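Skotard Community Help — Costume & Display

Rules for prop weapons and full masks at a library-hosted costume day

Posted by Grumstead_Events

Our organization is preparing its first public costume day, to be held in November in a branch library with a licensed capacity of 225 persons. We have been asked to publish a costume policy before registration opens. The draft currently states that all props must be "safe and reasonable," and two members of our planning group have objected that this wording is too vague to enforce at the door.

We would be grateful for guidance on three matters. First, what maximum length is customary for staffs, swords and similar items indoors? Second, should attendees wearing full masks be required to remove them on entry? Third, is it advisable to permit costumes with built-in lighting or sound? The library has informed us that the reading room on the upper floor will remain open to ordinary patrons throughout the day.

We have consulted the policies of several larger conventions, but these assume security staff and a separate inspection desk, neither of which will be available to us. Our front entrance is a single door leading directly to the circulation counter.

Posted by ruddock_wardrobe

I have assisted with costume check at the Ruddock spring gathering for a number of years, and our written policy may be of use to you. Attendance last year was 239, in a building not much larger than the one you describe.

Props are limited to 143 centimeters at the longest point. That figure was chosen for a practical purpose: it is the clear width of our narrowest hallway, and a staff of that length can be turned without striking the wall. I would recommend that you measure your own hallways and set your limit accordingly. Whatever length you adopt should be printed on the registration form and marked on a post beside the door, so that the person on duty may simply stand the item against it.

Materials are listed by name. Foam, cardboard, soft plastic and lightweight resin are accepted. Metal blades are refused even when dull, as are items that fire a projectile of any kind. Wooden staffs are accepted if the ends are rounded — this clause produces more correspondence than all the others combined, and you may prefer to omit wood entirely in the first year.

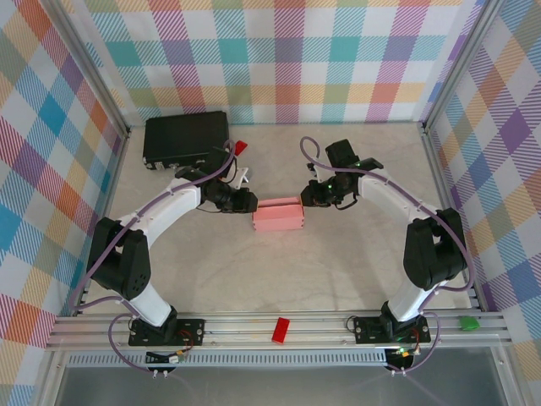 GRUMSTEAD, November — Registered attendees are reminded that costume check opens at 9:30 a.m. and that bags may be left at the side counter.

On the question of masks, our policy requires that the face be shown once, at the entrance, to the person issuing the wristband. Masks may then be worn in all public areas except the stairs. The stair rule was added after we reviewed how little downward vision most full helmets allow. Attendees who cannot remove a mask without assistance are asked to arrive with a companion, and we provide a screened corner with a chair and a mirror.

Lighting is permitted if it does not flash. Sound is permitted in the main hall only, and we reserve the right to ask that it be switched off. Given that your reading room will be in ordinary use, you may wish to prohibit sound altogether.

Posted by flodgate44

Agree with the above. We did 90 centimeters at Flodgate and it was too short, people with wizard staffs were turned away and complained. Go longer.

Also peace ties. Bright ribbon round the handle once it has been checked.

Posted by Hallway_Marshal

I would respectfully add one matter which the original inquiry does not mention, namely wings, trains and wide skirts. A length limit on props does not address them, and in a room of bookshelves they cause considerably more difficulty than swords. Our form asks the attendee to state the full width of the costume at its widest point while standing at rest. Anything wider than a doorway must fold or detach.

It is also prudent to decide in advance who has the final word when a costume is disputed. We name one role on the form, the costume officer, and state that the decision is not open to appeal on the day. Written complaints are accepted afterward. In practice we have received very few.

Finally, please confirm with the library whether its insurance extends to property left at the counter. Ours did not, and we were obliged to post a notice to that effect at short notice.

Reply from Grumstead_Events

Thank you to all who responded. The narrowest point on our ground floor is the passage beside the periodicals, and we shall measure it before fixing the limit. Wood will be excluded this year. The width requirement had not occurred to us and will be added to the form, together with the costume officer clause.

We have written to the library concerning the insurance question and are awaiting a response.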